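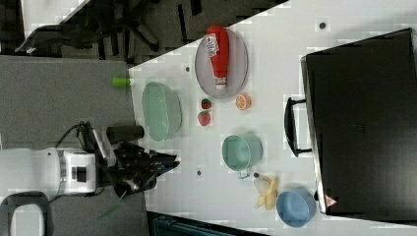

Unit 5: Budgeting for a tabletop manipulation bench
Course notes, Seija Tikkanen

Read before the March session. Bring your draft equipment list.

1. The arm is one line of the budget
Students usually price the arm and stop there. A working bench also needs a gripper, a table the arm can be fixed to, a computer, cables, storage and a set of objects. Put each on its own line, even if the cost is small.

2. Worked case: the Kokus bench
Two quotes came in for the same gripper and mounting kit. Cisavis asked $2,042 with shipping included. Bavel asked $2,164 with shipping and a spare set of fingers. The spare set costs $312 if ordered later. Work out which quote is cheaper over a year if one set of fingers has to be replaced.

3. Objects
Plates, bowls, cups, a squeeze bottle and toy fruit are cheap, so they tend to get left off the list. Buy duplicates at the start. A cup of a different size bought halfway through a project means repeating tests. Raimo Halonen's purchasing form has a "consumables" box for this.

4. Space
Measure the reach of the arm before ordering a table. Anything kept on the tabletop, such as a carrying case, takes up working area. Allow for chairs and for a person to walk past.

5. Lead times
Ask for delivery dates in writing. Order the table first, then the arm. Small items can wait until the mounting is done.

For next time
Write a one-page budget for a bench with one arm. Mark each price as quoted or estimated. Hand it in to Ffion Skyrme by 4 p.m. on the day before class.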